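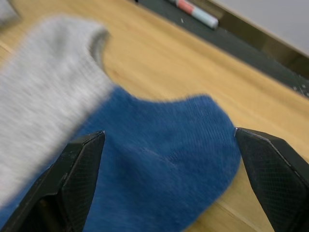 LAUNDRY AND SORTING ROOM – MONTHLY SAFETY CHECK
Tolentino House, ground floor back

Date: Wednesday, August 26, 2026
Checked by: Remedios Maglaya
Copy to: Efren Gatchalian (repairs), office folder

Marks used: OK / ACTION / N/A. Comments after each one. Started late, machines running the whole time, so some of this is from memory of last month plus a quick look.

1. WAY IN AND FLOOR

1.1 Door opens fully, nothing behind it – ACTION
Ironing board behind it again. Moved it. Needs a hook on the wall, Efren has had the hook since February.

1.2 Floor dry, no trip hazards – OK
Dry when I went in. Mat by the sink curling at one corner, taped down. Tape won't last, new mat please.

1.3 Fire exit route clear – OK
Two bags of bedding were half across it, shifted to the shelf. Spoke to the early shift.

1.4 Lights – ACTION
Tube over the sink flickers. The other one fine.

2. WASHING MACHINES

2.1 Plugs and leads, no damage – OK
Looked at the ones I can reach. Machine on the far left is too heavy to pull out alone, so lead not seen. Last seen June.

2.2 Door seals – ACTION
Middle machine, black spots on the lower part of the seal. Wiped with the spray, most came off. Found a hair grip and a button in the fold. Please run a finger round before every load.

2.3 Filters cleaned – OK
All done. Left one took ages, a good handful of fluff and a coin.

2.4 Hoses, no drips – OK
Paper towel under each joint for ten minutes. Stayed dry.

2.5 Load counter written down – OK
1,546 last check, 1,692 today. Left machine only, the others don't have one. Service is meant to be at 1,700 so ring Ustau this week, they take a while to come out.

3. DRYERS

3.1 Lint screens – ACTION
Right dryer was thick with it. This is the one that matters most on the whole sheet. EVERY load, not end of day. Sign is up, sign has been up for a year.

3.2 Vent pipe, no kinks – OK
Bit squashed behind the right dryer, pulled straight.

3.3 Outside flap opens – OK
Opens and shuts. Cobwebs off.

3.4 Nothing stored on top – ACTION
Folded towels on top of both. Took them off. They go on the shelf.

3.5 Drum stops when door opened – OK
Tried both.

4. SORTING TABLE

4.1 Table steady, no wobble – OK
Slight rock at the window end, folded card under the leg for now. Efren to look at the foot.

4.2 Surface smooth, no splinters or snags – OK
Ran a dry sock over the whole top, toe to cuff, nothing caught. Knitted things show a splinter quicker than your hand does. One rough bit on the underside edge, sanded, fine now. Keep an old sock in the drawer for this, not a resident's please.

4.3 Socks checked before they go in pairs – OK with comments
Holes, loose threads at the toe, cuffs gone slack. Slack cuffs slide down and end up under the heel, which is a slip risk on the stairs. Tight ones leave marks on legs – put to one side and tell whoever is on shift, don't just put them back in the drawer.
Two-colour ones (grey top, blue foot, that sort) keep getting split up becuase people match by the top only. Lay the sock out flat so you can see both parts, then match. Five seconds.

4.4 Odd socks box – ACTION
68 in there!! Counted them. Box was for a dozen or so. Go through it with the residents on Saturday, what isn't claimed goes to rags.

4.5 Name labels – OK
Spot check on one basket. Two labels coming unstuck, rest legible. The Plurley iron-on ones peel if the item goes in hot, so sewn ones for anything that gets a hot wash.

4.6 Scissors and needles put away – ACTION
Needle left in the pincushion on the sill. Lid on tin, tin in drawer, drawer shut.

5. CHEMICALS

5.1 Cupboard locked – OK
Locked. Key on its hook.

5.2 Bottles in original containers, labels readable – ACTION
One spray bottle with marker pen on it, rubbed off, could be anything. Emptied down the sluice and binned. Do not refill old bottles.

5.3 Gloves, right sizes – ACTION
Mediums all gone. Only large left and they fall off. Order in with Dronex, should be here next week.

5.4 Eye wash in date – OK

6. IRON AND HEAT

6.1 Iron lead and plate – OK
Lead ok, no bare bits. Plate has a brown mark, cleans off with a damp cloth when cold.

6.2 Iron off at the wall when not in use – OK
Off.

6.3 Board locks in place – OK
Stiff, but it locks. Drop of oil wanted.

7. LIFTING AND BASKETS

7.1 Baskets not overfilled – ACTION
Wet sheets to the brim in the blue one. Half full if wet. My back says so as well.

7.2 Basket handles sound – OK
One cracked, thrown out. That leaves 3, need one more really.

7.3 Trolley wheels – OK
Front wheel squeaks, still turns.

STILL OPEN FROM LAST TIME
Hook for ironing board – Efren
Shelf bracket, second from the top – done, feels solid
Thermometer for hot wash – not arrived, chased

TO DO, IN ORDER
Lint screens, tell all shifts – me, today
Ring Ustau about service – me
Light tube – Efren
Table foot – Efren
Gloves – on order
Odd socks – Saturday, whoever is on
Mat – ask office

Signed: R. Maglaya
Seen by: E. Gatchalian – "hook this week, tube tomorow if I can get the right lenght"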